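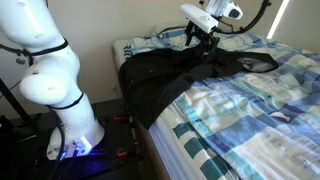 Mervin Arsenault said the Ladstead gauge was reading 40 millimetres high and had been since October.

Tekleab checked the log. The sluice had opened at 420 and closed at 530, as set. Downstream, the Civel meadows had flooded 3 times.

"Then the datum moved," she said.

They walked to the weir with the level and the staff. The benchmark was a brass bolt in the abutment. She took the reading twice and wrote down both figures, which agreed. The bolt had not moved. The abutment had.

Arsenault asked whom they should ring first. She closed the book and started back up the bank.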